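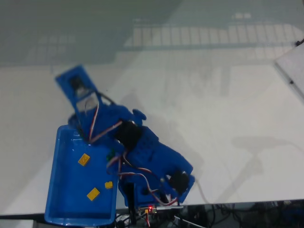
Yellow bricks in a blue tray, white tabletop.

Posted in: Home & Storage > Toys > Cleaning

Washing small bricks without losing them

I have 300 bricks to wash, many of them 2x2 or smaller. Is a mesh bag safe in the machine?
Retno Lau

Yes. Cold cycle, zipped bag, low spin. Air-dry studs down on a towel. Sort afterward in a shallow tray with raised walls.
Bogdan Zalewska

I just use a sink.
Mandagi

Last updated: 2018-09-10

Related
Removing stickers from plastic bins
Storing 2000 bricks by color
Tray or drawer for small parts?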